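My carry-on tips, after another April of flying

I fly a lot for work, mostly the short hop out of Brirkstead, and people keep asking how I get by with one small bag. So I wrote it all down at the kitchen table.

Check your airline's liquids rule the night before, even if you flew last month. I decant everything into little bottles and put tape over the lids – shampoo on a good sweater is a miserable way to land! Fill them only partway, too, so there's room for the air to expand.

Shoes go in first, soles out, stuffed with socks. I roll T-shirts and fold anything with a collar. My friend Jaruwan folds the lot and gets the same amount in, so suit yourself.

Weigh the bag at home. Stand on the bathroom scale with it, then without it, and subtract. Mine came out at 7 kilos last time, right on the limit, and I had to leave a book behind (I'm still annoyed).

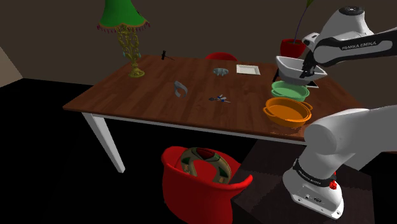
Chargers get their own zip pouch, and it stays packed between trips. Mine has three cables and a spare plug in it. Keep power banks in the bag that stays with you, never in checked luggage, and bring an empty water bottle to fill once you're past security.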